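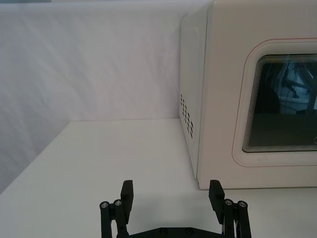
3.2 Participants and shared kitchens

Respondents were recruited from Serach, a residential building with shared kitchens on each floor, and from two smaller buildings run by the same housing association. Everyone over 18 who had lived in one of the buildings for at least 60 days was eligible. We received 547 usable diaries. Each diary covered one week in November and asked for the time of every meal eaten at home, the way it was heated (if it was heated), who else was in the kitchen, and whether the meal was eaten there or taken back to a bedroom.

Kitchens differed in size and layout, but all had a sink, a refrigerator, a stove and a countertop microwave oven of the kind shown in Figure 2. Residents of the Tiredano wing also had a dining room on the ground floor. We kept their diaries in the main sample and report them separately where the dining room made a difference.

Figure 2. Countertop microwave oven with side ventilation holes.

3.3 Coding of meals

Meals were sorted into three groups: cooked from ingredients, reheated, and cold. A meal counted as reheated if its main part had been cooked on an earlier occasion or bought ready to heat. Toast, instant noodles and porridge gave the most trouble. Bloxham and Birkett (the first two coders) placed porridge with cooked meals and instant noodles with reheated meals, and we followed that rule throughout. Toast eaten alone was coded as cold, a choice we return to in Section 5.

Two coders read every diary. Where they disagreed, a third coder (Mavromatis) read the entry without seeing the earlier codes. Entries that were still unclear were left out of the counts of meal type but kept in the counts of meal time. Most of these were late snacks with no food named, such as "ate something, back to bed."

3.4 Waiting and eating together

We expected that people who cooked from ingredients would be more likely to eat with others, as they spent longer in the kitchen. The diaries support this only in part. Residents who cooked early in the evening often ate alone, while those who reheated food after 8 p.m. often wrote that they had talked with someone while waiting their turn. Several described staying to eat at the counter once a conversation had started. One resident wrote, "I only went in for two minutes and came out an hour later."

Waiting was also the most common complaint. Some residents changed their mealtimes to avoid it, and a few stopped using the kitchen in the evening altogether. Earlier work by Tang and Lightfoot on the Crabtree hostels treated waiting as a cost to be reduced. Our diaries suggest that a short wait and a long one should be looked at separately. Entries that mentioned a short wait were mostly neutral or friendly in tone. Entries that mentioned a long wait were nearly all negative, and the writer usually took the food back to the bedroom.

We did not ask residents to time their waits, so "short" and "long" are their own words.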